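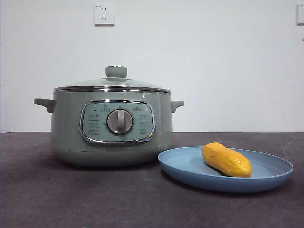
Every few months somebody tells me the kitchen robot is nearly ready, and every few months I ask what it can cook. The latest claim comes from Rakent, whose chief engineer, Flurina Moser, gave a talk in Prirnside on Mon 15 July. Her test job is corn into the pot, lid on, turn the dial. The corn is a toy, the cooker has a glass lid with a round knob in the middle, and the plate is light blue and shallow, so an ear of corn is easy to get hold of. I can't think of a kinder version of supper. Even so, Moser wants 1,000 practice runs before she will talk about success rates, and she would not be drawn on how many she has so far.

I asked about real corn, with the husk half on and butter on the lid knob. "That is later," she said. September, perhaps. 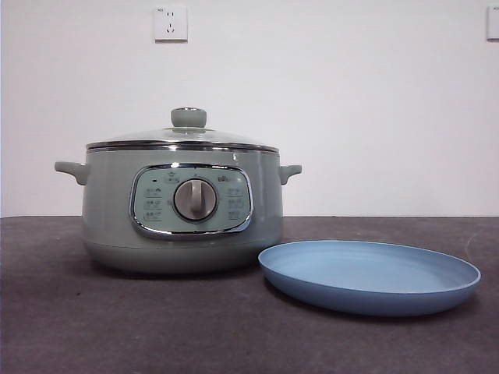

Gertraud Zaugg, who ran the canteen at Kastilico for years, was sitting next to me and put it more bluntly. Her new starters learned the lids and dials in 10 minutes - and then spent the rest of the week learning when the food was done. None of the talk touched on that second part. Nor did it touch on washing up, which is the chore I would pay for.

Rakent says it will show the whole job in one go in the autumn, with no cuts in the film. I have asked for a seat and will bring my own corn.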